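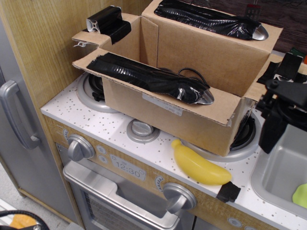
My gran left me her flat above the old Skiltis bakery, and with it she left me the lodger. He'd been in the back bedroom for years, apparently, though I'd visited every summer and never once met him. "He keeps to himself," my aunt said, and changed the subject to curtains.

So I moved in one wet January with 2 suitcases and a kettle, and I waited. First night, nothing. Second night, somebody ran a bath at four in the morning and sang in it – badly, I might add, and all the verses. When I got up to knock, the bathroom was dark and the tub was full to the brim.

Well, I like a bath, so I got in.

After that we rubbed along nicely. I'd leave out a slice of Bavar cake (the almond one, he wouldn't touch the lemon) and in the morning there'd be rent on the plate, always a 100 note from some country I couldn't find in the atlas. The man at the Vasance exchange held one up to the window for ages, then asked me very quietly whether I had any more.

I did, as it happens. I had a whole biscuit tin of them by then. But I'd heard the way he asked, so I said no, bought another cake and caught the 402 home before it got dark.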